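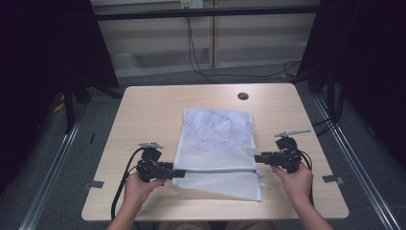 3.2 Household survey and wash records

Participants were recruited through notices in two apartment buildings in Birusau. Eighty households returned the first questionnaire, and 27 agreed to keep a wash record for 9 weeks. Each record sheet asked for the day, the program, the water temperature, the detergent dose and the types of clothing in the load. Sheets were collected on Thursday evenings by the second author (Eklund).

Most households sorted by color first and by fabric second. Knitwear and underwear were the items most often kept apart from the rest of the load. The usual way of doing this was a zippered mesh bag (Figure 2), although several participants used a knotted pillowcase or ran a separate short cycle. Bag use was recorded as yes or no for each load. We did not ask about mesh size, and the records cannot be used to compare fine and coarse netting.

Figure 2. White mesh laundry bag with a gray zipper.

Water temperature was taken from the program name. Where a machine had no printed temperature, the load was coded as "unknown" and left out of the energy estimates in Section 4. Loads washed outside the home were also left out.

Garment damage was reported by the participants themselves, using the short list of terms developed by Ezeani in the Tsai pilot (pilling, snagging, stretching, color loss). Two participants stopped before the end of the period. Their completed sheets were kept in the load counts but not in the household averages.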